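十月一到，我就开始翻箱倒柜补东西。沙发套、帆布袋、那只拉链崩了的靠枕，攒了一夏天，全堆在工作台上。先说明，我手艺一般，针脚歪歪扭扭的时候多得是，不过弯针用久了，多少攒下点心得，写在这儿给同样爱折腾的朋友。

## 弯针怎么拿

直针要从背面顶出来，可沙发套绷在架子上，背面根本够不着！这种地方就得用弯针，从这边扎下去，顺着弧度一转，又从同一面冒出来。我一开始老拿手指捏，又滑又使不上劲，后来改用钳子夹，立马顺手多了。

几个习惯：

- 夹针身，别夹针尖，针尖一夹就容易钝。
- 转手腕，别硬推。硬推的话针会弯，布也会被扯出一个大窟窿（别问我的旧椅垫）。
- 线别留太长，我一般剪37厘米，再长就打结，拆结比缝还费工夫。
- 针冒头以后，先夹住露出来的那截再松手，不然它会缩回去。

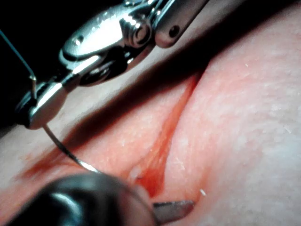 Teodor Wallin 留言说，他缝厚帆布之前会先把线在蜂蜡上拉两遍，线身服帖，也不大起毛；另外他觉得钳子不用买贵的，钳口合得严就行。蜂蜡这招我试了，真好用！就是手上会黏，缝浅色布前记得洗一洗。

## 缝口子的顺序

长口子我不从一头缝到底，那样缝到最后两边总对不齐。现在都是先在正中间缝一针，再在两半各自的中间补一针，一路对半分下去，布就乖乖的了。每一针离边半厘米左右，太靠边容易豁开。

拉线也别太狠，两边刚碰上就停。勒紧了会起一道棱，坐上去硌得慌，我家那位能为这个念叨一晚上。

## 收拾

用完的弯针我插在一块旧毛毡上，毛毡卷起来塞进 Berano 的小铁盒。钳子擦干净，转轴那里点一滴缝纫机油，开合几下，再把多余的油抹掉，不然下回第一针就给布印个油点子。线轴另放，别跟针混在一起。

靠枕的拉链还没动，等我买到合适的拉头再说。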